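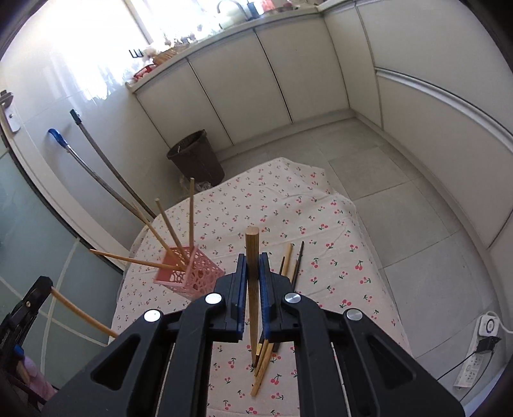 Progress report, Larken shell jacket and hiking pant
Covering February through April
Prepared by Mortimer Kasprzak, product development, for the Gulleo outdoor apparel group

Short version: the pant is in good shape, the jacket is in better shape than it was, and the zipper is the zipper. Longer version follows, as the new report template has a minimum length.

Pant

The second round of samples came back from Agbenyega in March, and the knees finally bend where knees are. We moved the articulation seam up 18 millimeters and took the extra fabric out of the seat, which three separate testers had described using the word "diaper." The gusset is unchanged. The thigh pockets are now deep enough to hold a folded map, for the shrinking portion of our customers who own one.

Abrasion results on the new face fabric averaged 1,009 cycles before visible wear. Our target was 900, so I am counting this as a win and would ask that the target not be raised in response. The old fabric managed 663 under the same test and was retired with no ceremony.

Belt loops remain an open item. Sales wants them. Design wants a flat drawcord waistband that sits well under a pack. The current sample has both, and pleases neither department. I need a decision before the next pattern revision, and I'd prefer it come from someone above me so I can blame them.

Jacket

The water-repellent finish held up through 24 washes and still beaded on the shoulders and sleeves. It had given up on the lower back, where the pack rubs. Agbenyega has suggested a heavier application on that panel, and the sample yardage is on order. The color will shift slightly. They sent a swatch, and the shift is what I'd call noticeable if you are looking for it, and everyone will be looking for it.

The hood now fits over a climbing helmet. It also fits a bare head, provided you pull all three adjusters and are patient. We are trying a shorter rear cord to cut this down to two.

Zipper

The front zipper from Jestent continues to snag on the storm flap about a third of the way up. Jestent says the flap is the problem. Agbenyega, who sews the flap, says the zipper is the problem. I have both positions in writing. A stiffer flap binding went into the last two samples and the snag moved up an inch – progress of a kind. We are pricing a different slider as a backup and will have that number in May.

Budget

Sampling is over plan by the cost of one extra jacket round. Testing came in under, mainly through skipping the cold-chamber session on the pant, a summer-weight garment that had no business being in there. The two roughly cancel out. Travel is unspent, and I am still willing to go look at the mill in person if anyone wants to ask me.

Next period

Final pant pattern, pending belt loops. Third jacket sample with the treated back panel and the short hood cord. Size set in both styles, including the tall inseam that got left off last time. Field wear test with the full group once sizes arrive; sign-up is on the shared calendar and currently consists of me.

Decisions needed from Gulleo: belt loops yes or no, and approval of the color shift on the back panel.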